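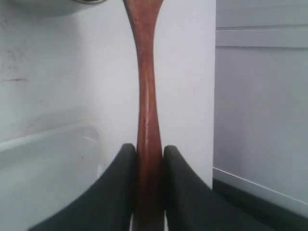 The Great Spoon Incident, or why the gripper gets its own watchdog now

Jun 5, 2018

Hi all! A few of you stopped me in the hallway to ask what the noise was, so I figured I'd put the whole story in the newsletter and save my voice.

Livimau, our kitchen arm, had been doing so well. We'd moved it on from blocks and plastic cups to real utensils back in April, and the wooden spoon quickly became my favorite test object. It's a mean little thing to hold! The handle goes narrow in the waist and then gets thicker again toward the bottom, and the varnish is slick, so two fingers pressing from the sides have to get the squeeze just right. Too little and the spoon slides down between the pads. Too much and, well, read on.

I was running the long overnight-style test (in the daytime, with me sitting next to it eating crackers), where the arm picks up the spoon, holds it upright, turns it a bit and puts it back. Pick number 2197 looked like all the others. Then the fingers closed and just kept closing. The motor made a whine I'd never heard from it before, the spoon shot out sideways, hit the cabinet and skidded under my chair. I hit the stop button, and the arm sat there for two more seconds before it quit. Two seconds doesn't sound like much until your hand is already halfway out to grab a spoon.

Nobody got hurt, the spoon is fine (one small dent near the end), and my crackers went everywhere.

Aiman Pelupessy came by with the laptop and we spent the afternoon going through the logs. The force reading from the left finger had frozen. The controller kept getting the same old number, a nice gentle squeeze, so it decided it wasn't gripping hard enough and pushed more. And more. Aiman wiggled the sensor cable where it bends at the wrist and the reading came back, then went away, then came back. There's your culprit! That cable has been flexing on every single pick, and we'd routed it with hardly any slack.

The slow stop was a separate problem, and the one that bothers me more. Our Darov software was finishing its current motion command before it listened to the button. Sebastián Salinas has already changed that, and the button now cuts the gripper motor directly, no software in between. He made me press it over and over until he was happy.

Other things that are different as of this week:

The new cable has a proper loop at the wrist and gets swapped every 3000 picks, whether it looks tired or not.

If a force reading doesn't change at all while the fingers are moving, the gripper lets go of the command and stops where it is.

The motor current has a hard limit of its own, set low enough for wood and plastic. If you want to test something heavy, come talk to me first and please don't just edit the file.

Hands stay outside the yellow tape while the green light is on. Yes, me too. I've moved my chair.

We haven't checked Shek yet, and it has the same wrist and the same cable routing, so it's staying switched off until Aiman has had it apart. If you had time booked on it, send me a note and I'll squeeze you in on Livimau (sorry, couldn't help it).

One more favor. If you've ever heard that whine from either arm, even once, even months ago, write it down and drop it on my desk with whatever you remember about what it was holding. I have a feeling we missed an early warning somewhere, and I'd love to find it in the old Nallik logs before I start the spoon test again from pick one.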